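From: Lorraine Holroyd
To: Porkstead comics list
Date: Mar 11, 2023
Subject: Re: [porkstead] Bellamy reprints, worth it?

Darren Tapley wrote:
> Has anyone got the second Bellamy collection yet? I have the
> first and loved it, but I heard they recolored the courtroom
> story and I'm scared to look. Also does it have the letter
> pages? That's half the fun for me.

Darren, get it! I read all 30 chapters over two evenings and then went straight back to the Zirville arc, which I'd only ever known from beat-up single issues with pages missing.

The coloring is new, yes, but only on the trial story, and I like it a lot more than I thought I would. The old printing was so muddy that you couldn't tell the judge from the bailiff. Now you can read every face in the jury box (the panel on page 68, wow). Purists may grumble about the night scenes, which are bluer than they used to be.
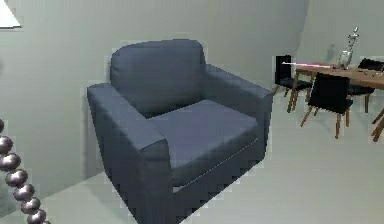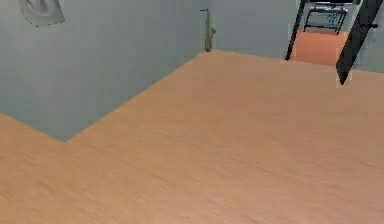
Two renders, same place.

Letter pages: they kept them, but only through issue 51. After that you get the editor's replies without the letters, so it's like hearing one side of a phone call. Still fun. Sheila Marsden's long complaint about whether a ghost can sign a contract is in there complete, and so is the answer.

One more thing, Aminu Eze told me the Drutico backup strips are being saved for a separate book in August. I hope he's right, those were my favorites as a kid and I haven't seen them anywhere since.

If you want to borrow mine first, I can bring it to the next meetup. Just no coffee near it, please!

Lorraine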